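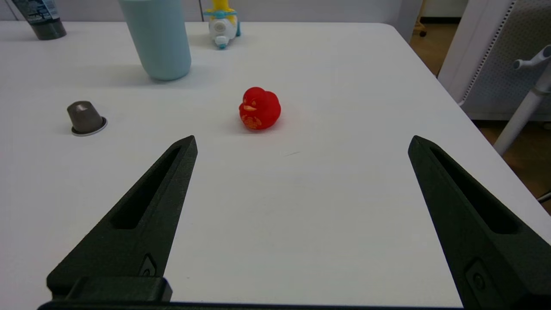
La mesa blanca, con el patito rojo y la cápsula de café

Foro Casa y Orden > Muebles > Mesas y escritorios
Tema: Marca gris en escritorio blanco, ¿cómo la quito?

judit_illes
4 de mayo de 2024
Buenas tardes a todos. Primero pido disculpas por mi español, vivo aquí desde hace pocos años y todavía lo escribo despacio. Tengo un escritorio blanco de Lernby, de superficie lisa y con las esquinas redondeadas. A la derecha del patito hay una raya gris, fina y pequeña. La pasé con un paño húmedo y jabón de platos y sigue igual. ¿Es un rasguño o es suciedad? No quisiera estropear el blanco por una cosa tan pequeña.
Gracias de antemano,
Judit Illés

Nidia_Q
Hola, Judit. Pasa la uña muy suave por encima. Si la uña se engancha, es rasguño. Si no notas nada, es material que dejó otro objeto y normalmente sale. Yo usaría una esponja de melamina, mojada y bien escurrida, sin apretar.

grumdale400
Con la melamina no estoy de acuerdo. Es un abrasivo, aunque parezca blanda. En mi mesa dejó una zona con otro brillo que se nota cada tarde, cuando entra el sol de lado. Goma de borrar blanca, de las de colegio, y paciencia.

Nidia_Q
Depende de la fuerza. Llevo años usándola en la cocina y no tengo ninguna zona con otro brillo.

grumdale400
Tu cocina no es su escritorio. En un acabado mate puede pasar lo mío, y luego no tiene arreglo.

Dayana Pacheco
Yo me preocuparía más por la cápsula. ¿Está usada? A mí una me dejó un cerco marrón en la mesita del salón. Ahora las pongo siempre en un platito.

judit_illes
Gracias por las respuestas tan rápidas. La cápsula está sin usar, Dayana, la dejo allí de pie para el café de después de comer. He hecho la prueba de la uña y no se engancha nada – creo que es buena noticia. Mañana compro la goma, me da menos miedo que la esponja.

sheyla_s
Si la goma no funciona, un poco de alcohol en un algodón, pero antes prueba por debajo del tablero. El pato es precioso, por cierto. ¿Los rojos dónde los venden? Yo solo encuentro amarillos.

judit_illes
Lo compré en una tienda pequeña que se llama Benavides, en octubre. Había también uno verde, pero me gustó más el rojo.

judit_illes
Vuelvo para informar. Con la goma la raya se ha aclarado bastante, pero si me agacho todavía la veo. He frotado 11 minutos con el reloj delante – mi marido dice que exagero. ¿Sigo o paso al alcohol?

grumdale400
Sigue con la goma.

Nidia_Q
Alcohol, y si no, ya sabes mi opinión sobre la melamina.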